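Tips for Clearing a Table (When the Table Isn't Real)
By Styliani Fragkou, August

I've been recording pretend table clearing for the Mandallow project since the spring, steering a simulated arm so that a learning system can copy me. My own kitchen has not benefited. A few tips, offered in the hope that your first 80 recordings are better than mine were.

Dress the table before you start. A bare one teaches the arm about bare ones, and I have yet to eat at a table without a book on it.
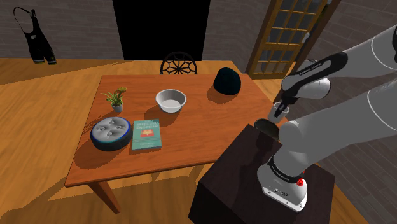 Cup in the gripper, with a speaker, a plant and a hat for company.

Move things between takes. Stavros Karamanlidis left his bowl in the same spot for a whole Monday and ended up with a model that reached for that spot whether there was a bowl in it or not. Swap the cup and the book over, turn the handle, shove the hat along a bit.

Come down from above, and slowly. Everyone wants to swoop. Swooping looks splendid and gives you a recording of a mug going over.

Pause for a moment before closing the fingers - count to 2 if it helps - and again before you lift.

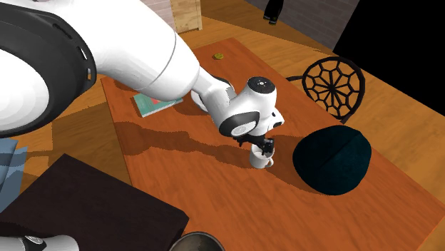 Keep your fumbles in a separate folder. If you miss and then recover neatly, that take is worth having, so label it "recovered" and be proud. If you miss and then sulk, bin it.

Write the label straight away. "Pick up mug" will do. Thaddäus Mösli once wrote "the usual", 20 times, and we're still asking him about it.

Stop when you get bored. The arm learns your boredom along with everything else, and there's enough of that in washing up already.

Our newsletter goes out now and then. By signing up you agree to receive it.

© Stillirwood Household Notes | Contact us | Back to top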